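List Home | Archive | Search | Subscribe | Help
Print this message | E-mail this message

Subject: Re: Hydraulic oil change interval, Mudier 2485 compact tractor
List: Ledesma Grounds Equipment Owners

Thank you for the inquiry. The service desk has reviewed it with the parts department, and our reply follows the quoted text.

> We maintain two Mudier 2485 tractors for a parks district. Both
> run a front loader in winter and a rotary tiller in spring. The
> operator's manual gives one interval for the hydraulic oil, and
> the decal under the seat gives a shorter one. Which should we
> follow? Also, one of the tractors has begun to hesitate when the
> range lever is moved with the oil cold. The level on the dipstick
> is correct. Is a filter the likely cause, and may we use the
> Zorninden filter, which our local store keeps on the shelf?

The manual and the decal refer to different kinds of use. The interval in the manual applies to mowing and light hauling. The decal applies to tractors that operate a loader or a powered rear attachment for a large part of the season. Your tractors fall in the second group, and the decal should be followed. If the hour meter on either unit is nearing 900 and there is no record of an oil change, we recommend that the change be made before the tiller is mounted.

With regard to the hesitation, a partly blocked suction filter is a common cause and the least expensive to rule out. Please note that this model has 2 filters in the hydraulic circuit. The spin-on filter is visible from the left side. The suction screen is behind a round cover ahead of the rear axle and is often missed. Both should be serviced at the same time. Lower the loader fully, stop the engine, and remove the key before loosening either one.

The Zorninden filter will thread onto the housing. We are not able to confirm its bypass rating, however, and for that reason it is not on the approved list. The Flestier filter is approved and may be ordered through any dealer.

After refilling, run the engine at low idle for 5 minutes, and then move the loader and the rear lift slowly through their full travel. Stop the engine, let the oil settle, and check the dipstick again. The level will nearly always have dropped, and oil should be added to the upper mark — not above it.

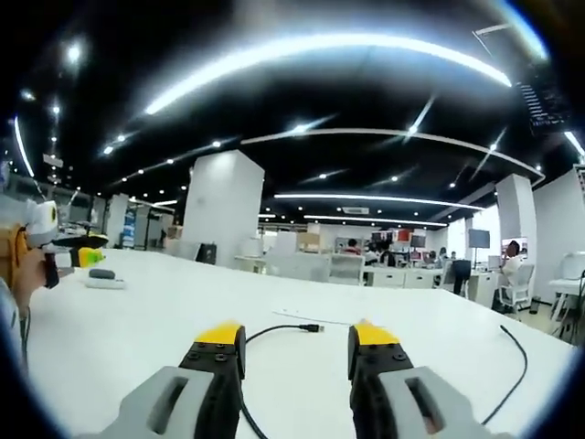
If the hesitation continues with fresh oil and clean filters, the next item to check is the adjustment of the range linkage. The rod end nearest the lever can wear on tractors that are shifted often, as is usual in loader work. The clearance is given in the transmission section of the service manual. Members without a copy may request that section from the service desk.

We would ask that you keep the old spin-on filter until the tractor has been back at work for a while. Should a dealer need to inspect the transmission, the filter can be cut open and examined for metal.

Warranty coverage is not affected by owner-performed oil changes, provided that approved oil and filters are used and the hour reading is entered in the maintenance log. Receipts should be kept with the log.

Please reply to the list with the results once the work has been completed, and include the hour reading for each tractor.

Service Desk
Ledesma Grounds Equipment

Previous message | Next message | Thread index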